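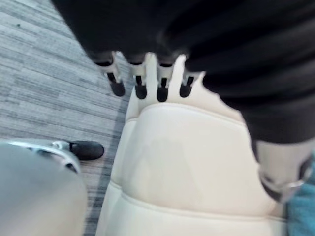
Weekend + evening help wanted, Calado Street Bakery

Hi all. We're hiring again. Two counter people and hopefully one early baker if the right one turns up. Please read the whole thing before you write, saves us both time.

Who we are: small bakery and coffee counter, corner of Calado Street across from the Nusturholm bus stop. Bread, rolls, sheet cakes, soup at lunch in the cold months. We also do the bread for the Pralulel dinner club, and that order went up to 400 rolls a week in August, so yes, we need hands.

Counter job
15 hours a week to start. More before the holidays if you want them.
Register, coffee, bagging, wiping down, phone orders. Phone orders are the hard part, people change their minds a lot.
You need to be ok on your feet and ok with regulars who talk.
No experience needed, we'll show you the register. It's old but it works.
Under 18 is fine with a work permit.

Early baker
Start is 4 a.m. Not 4:30. We've had this talk before.
Shaping, oven, scaling dough, some lifting (flour bags are heavy, ask if that's a problem and we'll figure something out).
At least 2 years in a kitchen or bakery. Home baking is great but its not the same thing.
Must have your own way of getting here, the first bus doesn't run till 6.

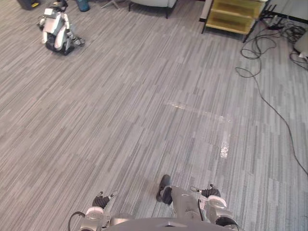 Gray streaked carpet, furniture along the far side.

Pay: hourly, paid every other week, tips split by hours worked. We'll tell you the rate on the phone before you come in so you don't waste a trip. Bread to take home at closing, whatever's left. Rye goes fast.

Time off: tell us a month ahead for anything big. Closed the first week of January, everybody's off.

Allergies: there is flour, nuts, egg and sesame in the air and on everything. If any of those are a problem this isn't the place, sorry.

How to apply: drop a note at the counter after 2 p.m., mornings are too busy to talk. Or use the contact form on the Nondunel neighborhood page, put BAKERY in the subject line or it gets lost with the parking complaints. Name, phone number, which job, what hours you can do. A resume is nice but a few lines about were you've worked is plenty.

We'll call everyone back within 6 days. If you applied in spring and didn't hear, try again please, we lost a stack of notes when the sink leaked.

Trial shift is paid. Wear closed shoes, tie hair back, no rings.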